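Re: [Comow] Digest format

On 15/09/2021, Peninah Urio wrote:

> Could we please trim the quotes before replying? The last digest ran to 2,529 lines, and I found 33 new ones.

Peninah, seconded. I scrolled through my own signature five times before reaching my opinion, which had not improved.
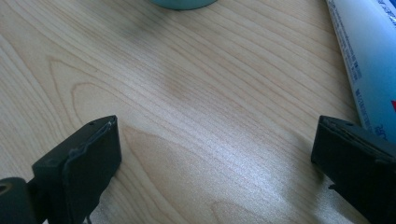 *Comow Digest, Vol. 33, Issue 5*

The number stays in the subject line. Please change the rest of it when you reply, or the May thread about hymn tunes will outlive us all.
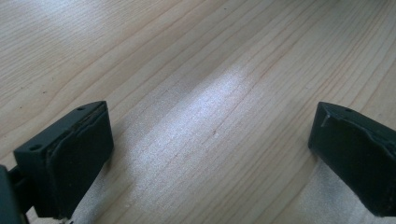 How much should I quote?
Just the lines you're answering. Four is plenty.

Anything over 400 lines now waits for Elibariki to approve it, and he is a slow reader by choice. 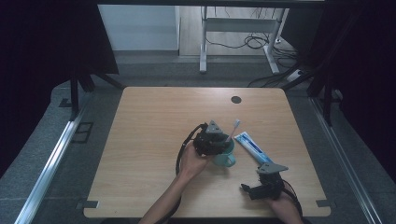 *Posted by Milagros Sotomayor, list owner*

Old digests are still on the Sorkau server. Search works if you spell things the way the sender did.

Milagros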